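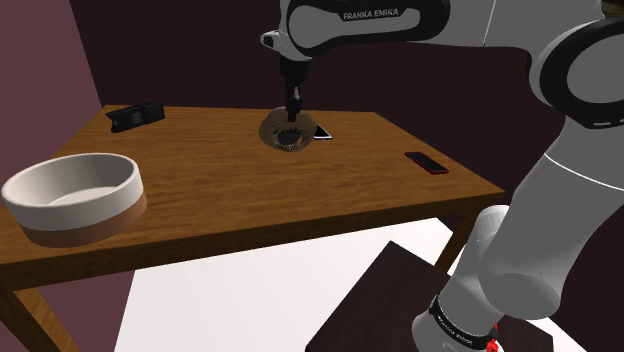
How to find a cheap seat to Skarstead without losing your whole evening

Did this again last week so writing it down while I remember. Works for most small airports, Skarstead is just the one I fly to.

1. Search the route both ways first

Don't start with a return. Do two one-ways, there and back, on whatever search site you like. I use Pruveck. Small airports often have one airline going in and a different one coming out, and the return search hides that.

2. Open the month view

Pick your month, then look at the whole calendar. Midweek usually wins, not always. Took 60 dollars off mine by leaving a day earlier. If you're going in December forget it, book as early as you can stand.

3. Check the airport next door

Eder is a bus ride away and gets twice the flights. Add the bus fare before you get excited. Also check the last bus. I didn't once. Long night on a plastic chair.

4. Turn the bags on

Most sites show the fare with no checked bag. Tick the bag box, then sort by price again. The order changes a lot. The one at the top drops to fourth or fifth and some boring airline you scrolled past is now the cheapest.

5. Look at the connection

Under an hour at a big hub, skip it. Two separate tickets, leave at least three hours, becuase if the first one's late the second airline owes you nothing. You'll have to collect your bag and check it again too.

6. Set an alert, then give it a deadline

Put in your route, put in your top price, walk away. Mine was set at 100 each way. Give it two weeks. If nothing comes, buy the best of what's there. Waiting for the perfect fare cost me more than 1000 one year, family of four, still sore about it.

7. Price it on the airline's own site

Same flight, same colour of fare, same bags. If it's within a few dollars, book direct. Changes are so much easier when theres no middleman. Booked through Sotivow once and spent a whole lunch break on hold to move one flight.

8. Before you pay

Name exactly as on the passport. Dates. AM or PM. Untick the seat and insurance extras unless you want them. Screenshot the total.

Fares were checked 20th March, they'll have moved by now.

47 shares | 3 comments

Comments

Svenja Stöckli
The Eder bus takes cards now, you used to need cash. Good tip on the one-ways, saved us a bit on the way home.

mapleandgravy
Does step 2 work with points? My calendar view goes grey as soon as I pick points.

windowseat_k
Points go grey for me too, have to do it day by day. Painful.

Recent posts
- Carry-on sizes: measure the wheels too
- What to do when your connection is cancelled
- Skarstead airport: food, parking, wifi
- Are 2000 points worth keeping?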